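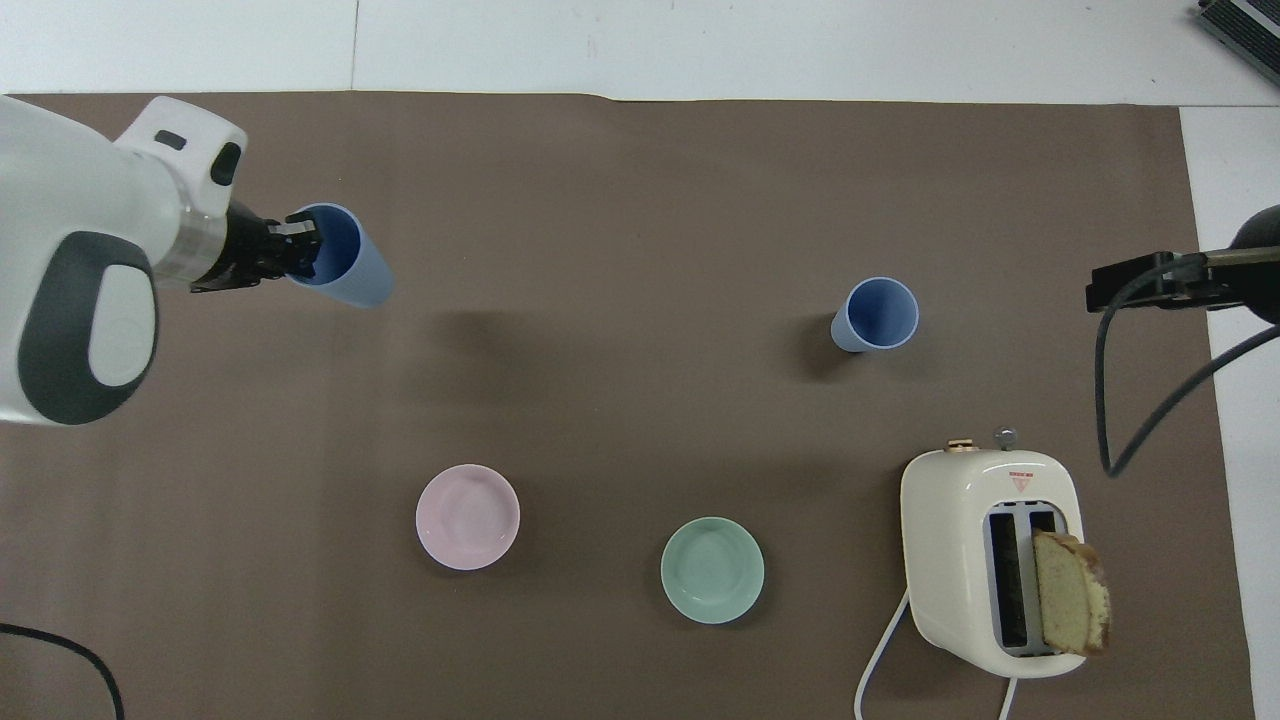 Breakfast at our place used to mean me opening the same cupboard nine times while something burned. So last February I started laying the table out first, before anything gets plugged in, and I've stuck with it ever since (mostly!). It's an easy little routine, and kids can do nearly all of it.

## What you need

- A big table mat, the plainer the better
- Two plastic cups
- Two shallow bowls
- A two-slot toaster and some bread

My cups are both light blue, and the bowls are pink and mint green. Matching cups save arguments. The bowls don't match at all and that's fine too – the pink one is mine and I will not be taking requests.

## Laying it out

**1. Mat first.** I use a brown-taupe one that takes up most of the table. I bought it from Mulgate after ruining a nice cloth with jam, and it hides crumbs so well that I sometimes forget to wipe it. Flatten the corners before you put anything down.

**2. Toaster in a corner.** Pick the one closest to your outlet and keep the cord away from the edge where people sit. Ours goes on the right. Leave the space above the slots clear, so no shelf or curtain hanging over it.

**3. Bowls up front.** Put them side by side near where you'll sit, with enough room between them for a spoon. Shallow ones are great for yogurt or cut fruit but not so great for a big pour of cereal, so go easy on the milk.

**4. Cups behind the bowls.** Reaching past a cup to get to a bowl is how juice ends up in your lap. My friend Rodrigo Ramalho does it the other way around and we've agreed to disagree.

**5. Bread last.** Stand a slice in the slot while you get the drinks sorted, then push the lever down once everyone's really at the table. If your bread is a funny shape, turn it so the flatter side goes in first.

## Clearing up

Unplug the toaster and let it cool for 15 minutes before you empty the crumb tray. Bowls go in the sink, cups go inside the bowls, and the mat gets a quick wipe with a damp cloth. If it's sticky, add a drop of dish soap and wipe it again with plain water.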